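Can a machine do the small jobs yet? Pictures from Handinix

My name is Revathi Kandasamy and I repair office computers. For some months I also write down which chores of a workshop, or of a home, a machine can take over from us. People ask me this very often, mostly the ones who do not like to sweep. On 16th April I spent the day at Handinix, where they try such work on old equipment, and I came home with more notes than I expected.

My own list has 34 chores. Folding towels is on it, also sorting screws, wiping a counter and taking an old computer to pieces. I put 4 of them under "yes, already", and I was perhaps generous with one. Taking computers to pieces is not among them, but it interests me the most, for it is my daily bread.

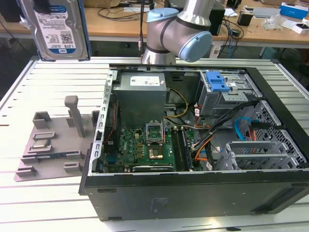

A person learns this job with the fingers. You feel when the small lever of the processor socket is free, and you feel when a memory module is still held on one side. For a machine each of these is a separate problem. The cables are worse. They bend, they lie over each other, and in the next computer they lie in another way. A processor is at least always flat and square, so one can make a holder for it and put it down in the same place every time.

I asked what would be a good result. The answer was 200 computers in a row without a broken part. I have not managed this myself, and I told them so.

At home I think we must wait longer. My sister in Bumlow would give a lot for a machine that empties the dishwasher, but her cups are all of different shapes and her children leave spoons everywhere. A workshop can be made tidy for the machine. A kitchen with children, I do not believe it.

I will go again in August and correct the list.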